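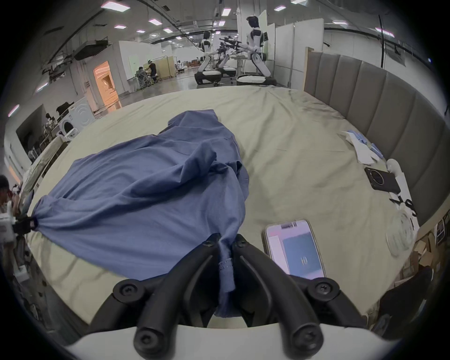

Figure 3. Garment trial on the bed station, seen from the camera on one gripper. A corner of the blue garment is held between the two curved fingers; a second gripper holds a twisted end at the left.

4.2 Grasping cloth from a soft surface

The tabletop trials in Section 4.1 favoured the flat-fingered Gavex gripper, which slid under a folded towel with little loss of grip. We repeated the comparison on a bed to find out whether that ranking holds when the surface underneath gives way. The second gripper was the Trillow, which has two curved fingers and closes with the tips meeting first.

Each gripper was given 10 garments, and each garment was attempted 8 times from a fresh crumpled state. A trial began with the garment dropped on the sheet from a fixed height. The operator then had to take hold of one corner with each gripper, pull the cloth taut and lift the nearer edge clear of the bed. A trial was scored as a failure if either corner slipped before the lift was complete, or if the sheet was picked up along with the garment. Closing force was set by the Okoth controller and was the same for both grippers.

The Gavex gripper did worse on the bed than on the table. Its flat fingers need a firm surface to slide along, and pressing down on the mattress pushed the cloth into a hollow between them. Most of its failures were of the second kind, with sheet and garment lifted together. The Trillow gripper failed less often, and mainly by slipping on thin single layers. Where a stitched hem lay between the fingers, as in Figure 3, slips were rare for both grippers. We therefore report hem grasps and plain grasps separately in Table 5.

Camera placement also affected the results. With the camera fixed to the gripper, the fingers stay at the bottom centre of the view and the contact point can be judged closely, but a raised fold may hide the far corner. An overhead camera removed this problem and made the depth of the fingertips harder to judge. Operators using the overhead view closed the fingers above the cloth more often, and had to make a second attempt.

Loose items were left on the bed during the trials, including phones and a pair of scissors. They were not moved between attempts unless the garment fell on them. We did not score contact with these items.

Two limits should be noted. All garments came from the Drernmont set, which contains no knitwear, and the mattress was not changed at any point. A firmer one may narrow the gap between the two grippers. The effect of closing force is treated in Section 4.3.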